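October 27, 2023
Remote ensemble, sync tests, second day on the Talavera arrangement

So pleased with today! Nives Bianchini sent over her cello stem before lunch and it drops straight onto the click with no nudging at all. She recorded it to the new guide track (84 bpm, four bars of count-in, woodblock on one), and I think the woodblock is what did it. The June stems all had people creeping ahead in the count-in, and I was dragging regions by hand for days.

Set the project start at bar 3 so the long pickup has somewhere to live. Everyone exports from zero, full length, silence included. Barbara's been saying this for months and she was right.
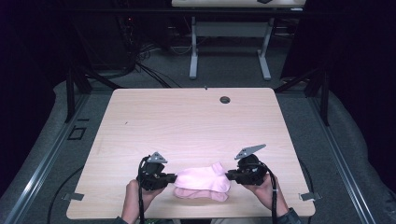 Clarinet is next. Barbara Sobczak played the Flostberg section twice, once dry in the small room and once in the hallway, and the hallway take is lovely, a bit of bloom on the low notes that I'd never get from a plug-in. It does smear the fast run at bar 125, though. Tried the dry take for the run only and crossfaded back on the held G. Can't hear the join on headphones. Need to check on the big speakers.

Levels: small dip at 1000 Hz on the piano and the cello came forward beautifully. Left everything else flat for now.

Still missing second violin and the two Polia singers. Sent them the Olley mix with their parts muted, plus the PDF with the corrected repeat (the old one sends you back to letter C, wrong, should be D).

Played the whole thing top to tail before packing up, and the last chorus gave me goosebumps even with three parts missing. Bounce is saved as take 1368. Nives, if you read this first, please could I have one more pass of the ending with a slower bow?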